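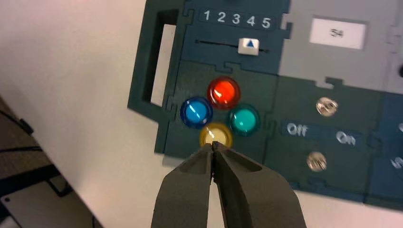
Jaws nearly shut, pointed right at yellow. Red gets to glow for free.

Threads > Robots > Kayode Haruna
Search posts, people, tags
Print this thread | E-mail this thread

1/ My job this month is to teach two arms to use a box of buttons. The method is that I do it myself, through the arms, over and over, until a model gets the idea. I have a degree.

2/ The goal for this task is 50 good examples. "Good" was defined by Binta Danladi, who has never had to press a button with something shaped like salad tongs.

3/ Things I now have opinions on: the angle you come in at. Too flat and the fingers slide over the dome. Too steep and the wrist view is all finger and no button.

4/ We keep the fumbles, too. If I miss and go back for it, that's an example of going back for it. Ese Iyamu calls this "recovery data." I call it my best work.

5/ Threw out 16 yesterday. My own fault. I always paused in the same spot before the press, and the last model (code name Tamuno) learned the pause beautifully. It would get near the button and think about its life.

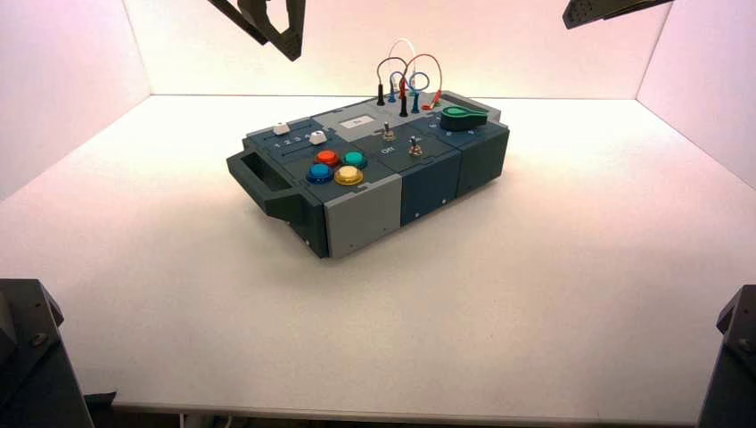 The whole box from up top. Buttons are the easy end. Patch cables are the other end.

6/ People ask why we don't bolt the box down. Then the model learns one spot on one table, and falls apart when somebody leans on it. So I turn it a bit between takes. By hand, like an artisan.

7/ Next on the list: sliders, then the toggles, then the big green knob. The cables are Danang's. We agreed on this in writing.

8/ Hauwa asked over dinner what I'd done all day. "Pressed yellow." She asked if it was hard. I said you had to be there. She said she was glad she wasn't.

9/ To whoever asked about labels: yes, one plain sentence per example, typed by a person. Mine say "press the yellow button." Two of them say "press the yelow button" and those are staying in, for robustness.

10/ Back to it. Blue after lunch.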